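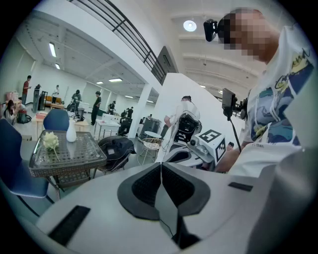
Linnea Myklebust has been teaching robots by hand for three years, and she still begins every new task without any machine. First she does it with her own fingers, many times, until she is bored by it. "When I am bored, I know the movement," she says. "Before that I am only guessing, and the robot will learn my guesses."

We spoke one morning in April. Myklebust leads the demonstration work at Solberg, where people carry a hand-held gripper and do small household jobs with it: folding a cloth, closing a drawer, putting a cup back in its place. The recordings are later used to train an arm which does the same jobs. The project has the name Lutura, after a village where she spent her summers as a child.

I asked her why they do not simply drive the robot from a distance, as many others do. She answered that they do both. "Remote control is good when the task needs the real arm, with its real weight and its real limits. You feel quickly what it cannot reach. But it is slow, and people get tired in the shoulders. With the tool in your hand you can go into any room and begin."

The tool has its own difficulty. A person holding it can turn the wrist in ways that the arm cannot follow, and then the recording is of little use. Myklebust's colleague Shadi Saab checks for this at the end of each day. Of the 1614 demonstrations made for the drawer task, he had to throw away more than 100, mostly from the first week.

"They were beautiful demonstrations," Saab told me. "Very elegant. A dancer could do them, but our arm could not." He now asks new people to keep the elbow near the body and to move at the speed of somebody carrying soup.

Speed is a subject on which the two do not fully agree. Saab prefers slow and even movements, which are easier to clean up afterwards. Myklebust finds that too much slowness makes people stop in strange places, and the robot then learns to stop there also. "It was standing in front of the drawer like it had forgotten why it came," she said, and laughed. They cured this by asking people to talk while they worked, about anything at all.

Mistakes are another matter. In the beginning they deleted every recording in which something was dropped. Now they keep the ones in which the person picks it up again and continues. Saab was against it at first. He changed his mind after a test in Riltitz, where the arm lost hold of a sponge and had no idea what to do next.

Does one become good at it? Myklebust believes so, but she is careful with people who are too good. She likes to have both kinds in the group, the practised and the clumsy. Her own mother came from Sastby for a visit and recorded cloth folding for 2 hours. "She folds in a different way from all of us," Myklebust said. "We kept everything."

The next task will be laying a table, and she has already started to practise it at home.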